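Layout marks belong in the test record

Most published pick-and-place results report a success rate, an object list and an arm model. Few report how the objects were put back on the table between attempts. I think this omission does more damage to comparability than any difference in hardware, and I would like reporting rules to treat the reset procedure as part of the method.

My view comes from a repeat study we ran at Bilgin. We took a task description from another lab, built the same setup and ran 1,133 attempts. Our first block of 100 came out well above the published rate. The second block, with a different operator doing resets, came out well below it. Arm, policy and objects were unchanged. The operator had read "place the object in the work area" differently, and the written procedure allowed both readings.

The usual fix is a taped grid. Tape is cheap, it can be put down in minutes, and it gives the operator a cell to aim for. I support it. My objection is to the way a grid gets treated as a calibrated fixture once it is down.
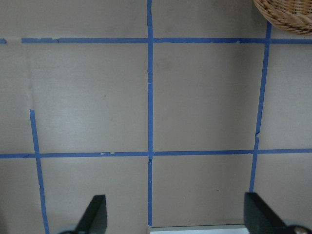
Hand-laid tape drifts from square. Strips get pieced together, sections lift and are removed, and lines that should be parallel end up at an angle to each other. A cell at one end of the table then has a different area from its neighbor, and "center of the cell" means a different spread of positions in each. None of this matters if the corners are measured. It matters a great deal if the paper says "uniform grid."

The draft Vimidberg guideline asks only that a grid be "present and visible." I would replace that clause with three requirements. Measure every line crossing in the robot base frame before the first attempt and again after the last. Record any strip that is moved, patched or removed, with the attempt number. Report success per cell as well as the total.

The cost is small. On our table, six crossings took less time to measure than one battery change. Kwok-wai Su has argued that smaller labs will skip the step if it becomes mandatory, and that a loose rule widely followed beats a strict one ignored. I accept the risk – but a loose rule is what we have now, and it gave us two blocks of data that cannot be pooled.

Comments (3)

drivberg_ops
We log crossings at the start only. Adding an end measurement seems fair. Who decides how much drift voids a run?

M. T.
Per-cell reporting needs more attempts than most groups can afford. With 125 attempts the intervals are too wide to use.

zukus_lab
Engraved plates solve this. They also cost money and cannot be moved to the next table.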